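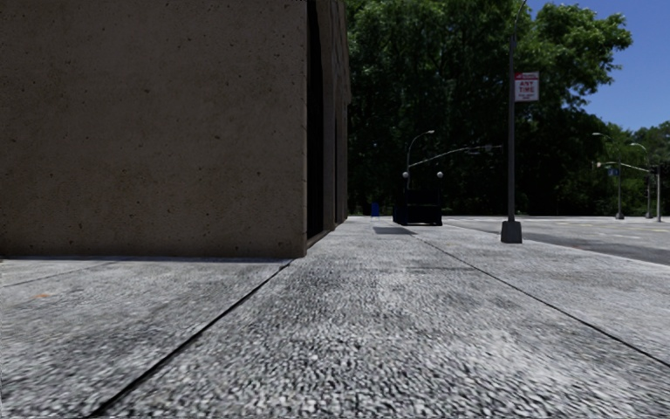 A stretch of sidewalk in one of our simulated city blocks, low to the ground and close to the curb.

About Sterko

Hi, and thanks for stopping by! I started Sterko after spending a lot of years on the buying side of the table, signing off on machines for other people's sidewalks, lobbies and loading docks. Some of those purchases I'm still proud of. One of them sat in a storage room for most of its warranty (I still think about that one).

So what do we do now? We help cities, campuses and property managers work out which outdoor robots to buy, how many, and what the whole thing is going to cost once you add up the stuff that isn't on the quote. Delivery carts, sweepers, patrol units, whatever rolls. We don't sell robots and we don't take a cut from anybody who does. You pay us, we do the homework, you get a plan and a budget you can put in front of your boss.

How we work

We build your route in simulation first. Curbs, paving joints, signs, street lamps, trees, the shady side of the building, all of it. Then we send the machines on your shortlist down that route over and over and write down where they slow up, where they get lost and where they'd need a person to come and help. A typical first round is 3000 runs, and it usually knocks at least one favorite off the list before any money has moved. I love that part!

The software we use for this is called Betine. It began as a pile of scripts and a spreadsheet, and I was the only one who could make it go. These days it's a proper tool with a proper manual, and my coworkers are much better at it than I am.

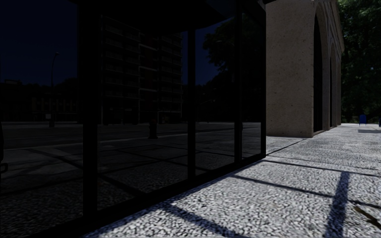 Glass, stone and speckled paving: a spot we use for checking how sensors cope with reflections and hard shadows.

Glass comes up in nearly every project, by the way. People budget for the robot and the charger and then find out that the cheaper sensor package has trouble with a big shiny storefront. The better package costs more up front, sure, but I'd much prefer to argue about that in the planning stage than in month four. Same with shadows across the pavement, which can look an awful lot like a step or a hole to some cameras.

What goes in your plan

You'll get a shortlist with our notes, a simulated route report, and a budget that covers purchase or lease, spare parts, charging, storage, insurance, training and the hours your own staff will put in. We write it in plain words. There's also a page called "Things we'd ask the vendor," and I'm told it gets photocopied a lot. Feel free.

Who we work with

We're a team of 10, split between the modeling side and the money side, and we share one long room so the two sides can't avoid each other. Since opening we've finished 59 plans. The biggest so far was for Prerkine, a business park with 820 parking spaces and more curb than I ever want to measure again. We also work closely with Coetzee, the survey firm that supplies most of our site measurements, and they're very patient with our last-minute questions.

Thinking about next year's budget?

We're taking new projects from September. Send us your address, a rough idea of what you want the machines to do, and the number you're hoping to stay under. Don't worry if the number is only a guess. A first call is free and takes as long as a cup of coffee (I drink mine slowly).

Page last updated 4 August 2025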